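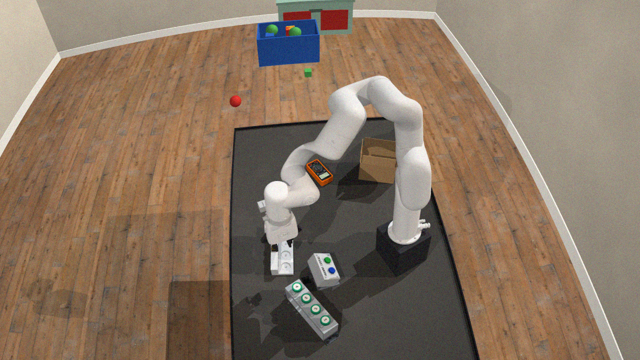
Can one person teach an arm a new task without writing any code?

One person is enough, and most people get a first usable task recorded the same afternoon they sit down with it. You move the arm through the job, by hand or from the remote leader, and the software keeps what you did.

Clernska Teaching Kit
Hand guiding and remote demonstration for seven-joint arms
Made by Nyberg, Stastonby

Overview

The Clernska kit is for people who have a robot arm and a job for it, and who would like to show the job to the arm instead of typing it in. We built the first version for our own bench, where we were tired of nudging waypoints with arrow keys, and we still use it every day. It comes with a remote leader, a foot pedal, a small interface unit and the recording software, plus a simulated workcell so you can start practicing before the hardware is even unpacked.

The simulated cell is our favorite part! It has a white arm on a black pedestal, a dark mat, and a proper mess of things to work on: a control box with a green button and a blue one, a digital multimeter, an open cardboard box, a fixture with three round recesses, a long gray module with four white discs in a row. Off the mat there's a blue bin with two green balls in it, and a red ball on the floor. You can teach a button press in there and then go straight on to something fussier, like lining the fingers up over a recess. Drop things, knock things over, reset, go again.

Two ways to teach

By hand. Hold the deadman switch on the grip collar and the arm goes light. Walk it through the motion at whatever speed suits you. Tap the pedal to open or close the gripper. This is the quicker way for reaches, presses and anything where you want to feel the contact in your own wrist.

By remote. Sit at the leader, a small desktop arm with the same joint layout as the big one, and the follower does what you do. Motion scaling goes down to one third, which makes a huge difference on tight placements. The same leader drives the simulated arm, so the habits you build in practice carry over — your elbow will know what to do.

You can mix the two in a single task. Lots of our users hand guide the long moves and switch to the leader for the last few inches.

What gets recorded

Every demonstration stores joint positions, gripper opening, wrist force, pedal events and up to 3 camera streams, all on one clock. Robot data is logged at 500 samples a second. Demonstrations are saved as separate takes, and you can trim the start and end, mark a take as good or bad, and add a note. The note field is plain text and has no length limit (we asked for that one ourselves).

For simple repeat jobs, a single good take is enough to play back. If you are training a policy, plan on more. Our sample button-press task ships with 20 takes recorded in the simulated cell, and the full sample library has 594 across all tasks, with the bad ones left in and marked so you can see what a bad one looks like.

From the bench

Barbara Głowacki runs the assembly lab at Troltetbridge and has had a kit since July. Her advice for new users:

"Do your first ten takes badly and quickly. I mean it. People creep along at the start because they're scared of the arm, and then the recording is all hesitation, little stops everywhere. Get comfortable in the sim, then record at the speed you want to see back. And move the objects between takes, even just by a hand's width. I left everything in the same place for my first set and had to do the whole thing over."

In the box

Remote leader with table clamp
Grip collar with deadman switch
Foot pedal, two-button
Interface unit and power supply
Network cable
Printed quick start
License key for recorder and simulated cell

The arm and gripper are not included. Neither are cameras.

Requirements

Seven-joint arm with a torque interface and a wired network port
Desktop computer with a dedicated graphics card
Clear desk space for the leader, clamp edge up to two inches thick
For the simulated cell alone: the same computer, no arm needed

Notes on setup

Clamp the leader so that it faces the same way as the follower. A leader turned a quarter turn from the arm works on paper and is miserable in use. Run the gravity check each time you change the gripper or add anything to the wrist; it takes a minute, and a wrong payload value makes the arm drift up or sink during hand guiding. Keep the arm's own emergency stop within reach at all times. The pedal is not a safety device.

Colors, positions and sizes of objects in the simulated cell can be shuffled from the Cell menu. Lighting too, if you want softer or harder shadows for camera work.

What's new in 2.4 (Dec 20, 2018)

Leader re-syncs smoothly after a pause, with no jump
Pedal events now visible on the take timeline
Notes are searchable
Fixed: gripper opening was saved one sample late in remote mode

Support

Edvin Nygård looks after support and wrote most of the recorder, so questions go to someone who knows the insides of it. Send your log folder along with the take that went wrong. If you've taught your arm something fun, send that too — we love seeing them, and a few have ended up in the sample library with their owners' permission.

Replacement collars and pedals are listed under Spare Parts.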